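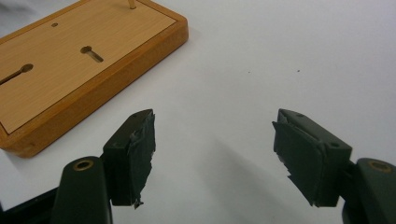 Wood moves across the grain and barely moves along it, and most failed panels come down to that difference. Seasonal humidity at my place in Lastdale swings enough to take a wide flat-sawn board from tight to rattling between winter and July. The usual fix is to let the panel float in a groove with no glue. A lighter panel inside a darker raised frame, with a thin dark seam where the two meet, is the look most people know, and on a floating panel that line changes width over the year. Openings cut into the panel complicate matters, as a long slot running off toward one side leaves short grain next to it.

I have kept readings on one test panel since 1995. The log is now at 2945 entries, taken with the same Bedoya caliper. Total movement has been nearly 3 mm. The finish slowed the change but did not reduce it, and oil did worse than shellac.

For grooves I allow clearance on both sides and pin the panel at the center of each end. Wax the edges before assembly. If the stock came from Emard or any other kiln yard, let it sit in the shop first and check it with a meter.

Next post: the Gatska hygrometer, and why it sticks at 100 percent.

Posted 21/04/2019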